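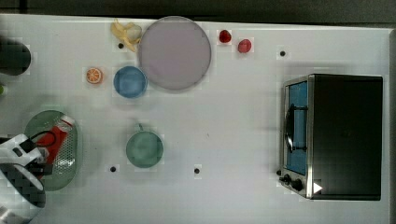 Overhead view of a kitchen task laid out on the white tabletop, with the gripper over the green tray.

Ollholm Eta Teaching Kit

The Eta kit records manipulation tasks performed by an operator, either by guiding the arm directly by hand or by driving it from the remote handset. Both methods write to the same file format, and a single session may contain both.

Hand guiding
Hold the grip ring and press the enable switch. The arm goes into gravity compensation and follows the operator. Releasing the switch holds the last position. Payload must be entered beforehand or the arm will drift.

Remote control
The handset drives position, wrist rotation and finger opening. Motion scaling has 4 settings. Use the lowest for the final approach to objects lying on their side, such as bottles, where the fingers must close across the body and a small error in wrist angle will roll the item.

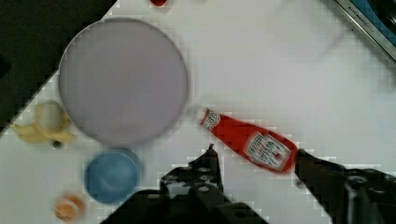
Finger opening is logged with every arm position, so a grasp can be trimmed or re-recorded without repeating the approach. The wrist view is stored alongside the overhead view on a common clock. Some blur in the wrist view is normal while the arm is moving; lower the scaling if labels need to be legible.

Specification
Recording rate: 40 Hz
Axes recorded: 6, plus fingers
Stored demonstrations: 206 per cartridge
Export: over network or by cartridge

Supplied with handset, grip ring, enable switch and one cartridge. Arm and table not included. The Vidal controller needs firmware from November or later.

Orders and calibration returns go to the Gimham workshop, marked for Nathalie Carrier. Quote the serial number on the underside of the handset.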